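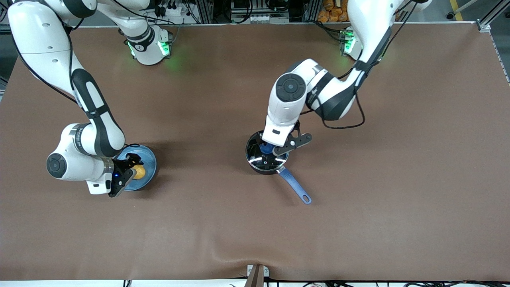 Gatel says its pretend-dinner set will get kids to the table. We'll see

Apr 20, 2026

Gatel, the Ellville housewares company, is putting out a pretend-dinner set that it says will teach children to sit down for a whole meal. It's called Wihongi, it comes with 12 pieces, and it goes on sale in 3 stores next month before a wider release in December.

The idea is simple enough. Kids cook play food in a small black saucepan with a shiny inside, then serve it on a light-blue plate with a slightly raised rim and a darker blue band around the edge. The saucepan is real cookware out of the company's Gerkik line, and Gatel is making a lot of that. Parents who already own a Gerkik pan may wonder what they would be paying for.

It's a nice-looking plate. But the claim on the box is that two weeks of play "builds lasting mealtime habits," and that is a big promise for a plate and a pan. Asked what it was based on, product manager Severyn Hladun said the company had tried the set with 11 families in Ellville and that most of the parents were happy with it. He didn't say how many is most, or whether any of the children ate more dinner afterward. Gatel has no plans to publish the results.

There is also the matter of the play food. Gatel's announcement calls the pieces "instantly recognizable," which seems generous for a round yellow thing that could pass for a lemon, a bun or a ball. Hladun said that was left open on purpose so children could decide for themselves. Maybe so — it also saves on paint.

Gatel has not announced a price. A second set with more plates is planned if the first one sells, and the company says the two will stack in the same box. Stores in Ellville are taking names for the first batch now, with no deposit required.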